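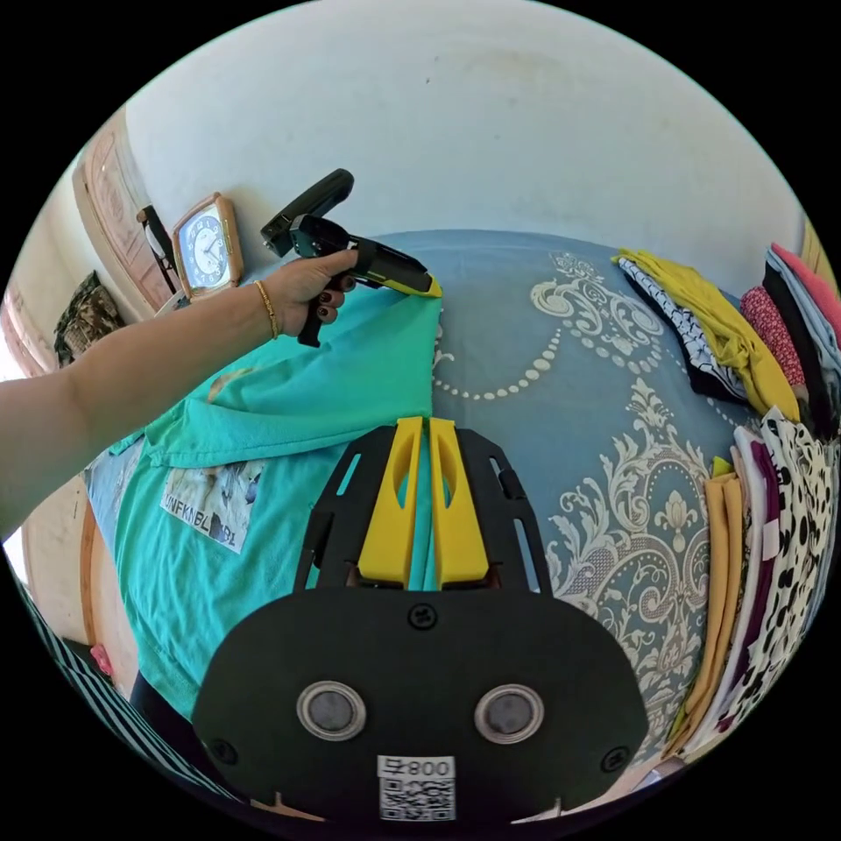 Can worn or stained clothing go into the curbside textile collection?

Worn and stained clothing is accepted, provided that it is clean, dry and bagged. Items that are wet, moldy or soaked in oil or paint belong in household trash.

List home Threads Search Subscribe Help

Last updated: December

December, posted by Beverley Hinds, Textile Recovery Program

Subject: Re: Bag limits, printed T-shirts and the Tergate drop-off

Dear list members,

The program office has received a number of questions following the notice on the new collection rules, and the message quoted below raises most of them in one place. I am replying to the full list with the permission of the sender, who coordinates collection for an apartment building on the Serra route. Where this reply differs from the printed leaflet delivered in the fall, please follow this reply. A corrected leaflet is being prepared.

> To the program office,
>
> I look after textile collection for our building and have several questions that residents keep bringing to me. I would be grateful for answers I can post in the laundry room.
>
> First, the leaflet says that bags must be "of reasonable weight." Two of ours were left behind last month with a red tag and no explanation. What is the limit?
>
> Second, several residents believe that T-shirts with printing on them are not wanted, and have been throwing them away. One of them says she was told this at the Tergate drop-off. Is that the rule? We have a great many T-shirts in this building, and some of the printing is not what I would call polite.
>
> Third, do you want things sorted before we bag them? Some residents fold everything and separate it by size. Others stuff it all in together. I do not want to ask people to do work that gets undone at the other end.
>
> Fourth, what happens to the clothes? There is a rumor that most of it is landfilled anyway, and it is making people less willing to take part.
>
> Last, is there any chance of a second pickup in January? Our storage closet is full by the middle of the month, and the holidays make it worse.
>
> Thank you for your time.

I will take these in order.

1. Bag weight

The limit is 20 pounds per bag. It applies to curbside collection and to shared collection points in apartment buildings. There is no limit on the number of bags. The limit was set when collection moved from the two-person truck to the smaller vehicles, and it should have been printed in the leaflet. The phrase "reasonable weight" will be removed.

A red tag means that a bag was over the limit or was found to be wet. Crews have been asked to mark the reason on the tag, and supervisors have been reminded of this. If a tag arrives with neither box checked, please call the office during the same week, while the route sheet is still at hand.

Bags should be tied and should be clear or white. Black bags are treated as trash on the Drirkham routes and may be taken by the wrong crew. Cardboard boxes are not accepted at the curb from November through March, though they may be brought to a drop-off at any time of year.

2. Printed T-shirts

Printed T-shirts are accepted. This includes shirts with team names, company names, photographs, slogans and event dates. The condition of the print does not matter. Faded, cracked or peeling designs are all acceptable.

We have looked into the advice given at Tergate. The drop-off there also houses a separate school uniform exchange, which takes only plain polo shirts and plain sweatshirts, and its sign was hanging over our bin. The sign has been moved. Staff at the site have been given a one-page summary of what each bin is for.

On the matter of wording, residents need not screen their own clothing. Shirts with language or pictures that a resale shop would prefer not to display are set aside at the sorting stage and sent for wiping cloths or fiber. They have the same value to the program as any other cotton shirt that is not sold. Please do not cut out or cover up the printed area. A shirt with a hole in the front makes a smaller cloth, and tape has to be removed by hand.

Heavy plastic or rubber prints that cover most of the garment are harder to use for cloths. We still accept these, and they are sorted into a separate stream for insulation material.

3. Sorting and folding

Residents are asked to do the following before bagging:

Wash and fully dry all items.
Empty the pockets.
Tie shoes together in pairs, or use a rubber band.
Place bedding and towels in a separate bag from clothing if there is enough to fill one.

Nothing further is required. Folding is welcome and does no harm, but every bag is opened onto a table and each piece is looked at singly, so sizes and colors will be mixed again within minutes. Hangers should be kept at home or returned to a dry cleaner that takes them.

Mending is also unnecessary. Buttons that have come off may be placed in a small envelope or pinned inside the garment. The sewing group that meets at the Serra Community Center on Monday evenings goes through a share of the better coats and jackets each month and repairs those that are worth the effort. Residents who would like to join the group should contact the center directly. The program office does not keep the sign-up list.

4. What happens to the clothes

The last full month of figures is November. The three Drirkham routes and the Tergate drop-off together brought in 2,678 pounds of textiles. Of this, over 720 pounds went to local resale shops or directly to families through the county clothing closet. The larger part of the remainder went to Anetti, our contracted sorter, which grades it for export, wiping cloths or fiber. A small share was discarded as wet or contaminated, and that share came almost entirely from bags left out uncovered on the two days of heavy rain before Thanksgiving.

The rumor about landfill may come from a notice issued by the previous contractor, which suspended sorting for several weeks two summers ago. Material collected in that period was indeed sent for disposal. The present contract requires Anetti to report the weight of everything it discards, and the monthly reports may be read at the front desk of the program office on request.

Participation on the Serra route stands at 380 households. That count is by address, and a building with a shared closet is entered according to the number of units that have signed the participation form. If your building's form was last completed before the change of property manager, please send a new one. The number of signed units decides how much room is set aside on the vehicle, and we believe several buildings on the route are carrying more material than their forms suggest.

5. A second pickup in January

There will be a second January pickup on the Serra route only. It will be held two weeks after the regular one and will begin at 7:00 a.m. Bags should be at the collection point by that hour. The crew will not return for late bags. Buildings with a locked closet must arrange for a key or for someone to open the door, and the name of that person should reach us before the holiday closing.

The other two Drirkham routes will keep their usual single pickup. Residents on those routes who run out of space may use the Tergate drop-off, which will keep its normal winter hours apart from the holidays themselves. We are aware that the lot at Tergate is narrow and that cars have been backing up onto the road on weekends. Please use the south entrance and do not leave bags beside the bin when it is full. The attendant has a second container indoors.

A note on list use. Several members replied to the last notice with reports of missed pickups. Those reports should go to the office by telephone and not to the list, where they may sit unread for some days. Questions of general interest remain welcome here.

Coordinators may copy sections 1 through 3 for posting in laundry rooms and lobbies. Please leave out section 4 until the December figures have been added, as the wording of that section will change.

Sincerely,

Beverley Hinds
Textile Recovery Program
Drirkham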